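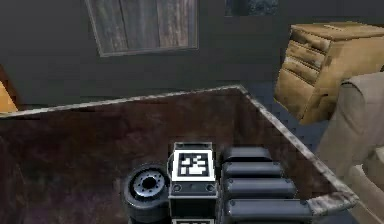
Winter tires come off in spring, and how you put them away matters as much as how you drove on them. Wash each wheel with plain soapy water, rinse it, and let it dry before it goes anywhere near a bag. Brake dust left on a rim over the summer will pit the finish. Tires still mounted on their rims can lie flat, the way the small black one does on the stained tabletop, with the silver-gray rim facing up. Stack them no more than four high. Tires without rims should stand upright on the tread, and get a quarter turn every month.

Mark them before you take them off the car. Chalk rubs off, so use a paint pen on the inner sidewall: LF, RF, LR, RR. Write down the mileage too. Mine went into storage with 3,703 miles on them this year and I would not have remembered that by October.

Check the tread while you can get at it. A set that is down to 6/32 going into storage may not have another full winter in it, and it is easier to shop for tires in the off season.

Keep them away from the furnace, the water heater and anything with an electric motor that runs often. Motors give off ozone, and ozone cracks rubber. A cool, dark corner is fine. If there is a window, cover the tires.

Do not use a shiny tire dressing before storage. Dougal Mackay wrote in to say he did this for years and ended up with a brown film he had to scrub off every fall. Soap is enough.

Share (6) Print this page E-mail this page

Working indoors

Small jobs such as cleaning lug nuts or valve caps can be done at a table. Put down an old towel first. Soak rusty nuts overnight in white vinegar, brush them with a brass brush, rinse, and dry them right away. Throw out any with rounded corners. 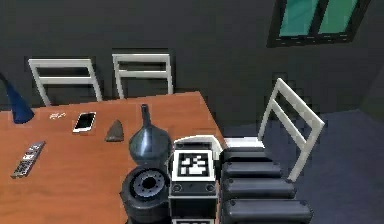 Wood-topped table with white chairs.

When the wheels go back on in the fall, wipe the hub face clean and start every nut by hand. Tighten in a star pattern, then use a torque wrench set to the figure in your owner's manual. Check them again after 50 to 100 miles. Gillespie Nisbet asks if an impact gun is all right for the last turn. No. Use it for taking nuts off.

Set the pressure cold, in the morning, before the car has been driven.

Updated 2026-05-13

493 shares Print E-mail to a friend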